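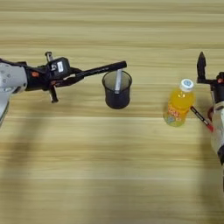

Vonwood Hard Wax Oil, satin, one-litre tin
Reviewed by Morfudd Wynne, October 25, 2023

Vonwood sells this finish for indoor tables and worktops. It is a blend of plant oils and waxes in a low-odour solvent, applied in two thin coats with no primer. I have used it since March on pale timber, mostly tabletops, and compared it with the Quintela water-based varnish that was my default before.

Preparation matters more than the tin suggests. The label says to stop sanding at 180 grit. I tried 120, 150 and 180 on offcuts from the same board. At 120 the oil sat in the scratches and dried darker along them. At 150 the colour was even and the second coat went on without dragging. At 180 the result looked the same as 150, with slightly less oil taken up. I now stop at 150 and vacuum twice.

Application is with a short-pile roller or a white nylon pad. Pour less than seems necessary. Any surplus left standing after fifteen minutes turns tacky and has to be rubbed out with a dry pad, and the lap marks remain visible at a low angle if this is skipped. The first coat was ready for the second after 8 hours in a heated workshop. In the unheated one at Birnurdale it needed overnight, and a full day when the weather was damp.

Colour shift is moderate. Pale boards go a little more golden, and the contrast between light and dark grain increases. The Quintela varnish keeps the timber closer to its bare colour, so anyone matching existing furniture should test both.

Resistance to water is good after the full cure, which took two weeks. A wet glass left overnight made no ring. Hot mugs left a faint dull patch that buffed out with a cloth. Neat vinegar left a mark that did not buff out, and I had to re-oil that area. Spot repair is the main argument for this product over varnish: rub back lightly, apply a thin film, wipe off, leave it alone for a day. The join was hard to find afterwards.

Kári Brøndum, who runs the next bench, rates Kerkalus oil higher for sheen. I agree that it is more even, but it costs more and skins over in the tin sooner – mine was unusable after one summer.

Two complaints. The lid deforms on first opening and never seals properly again, so decant what is left into a smaller jar. Oily pads can self-heat, and the warning is in very small type on the back. Soak them in water or dry them flat outdoors.

Recommended for tables. For a busy kitchen worktop I would still use varnish.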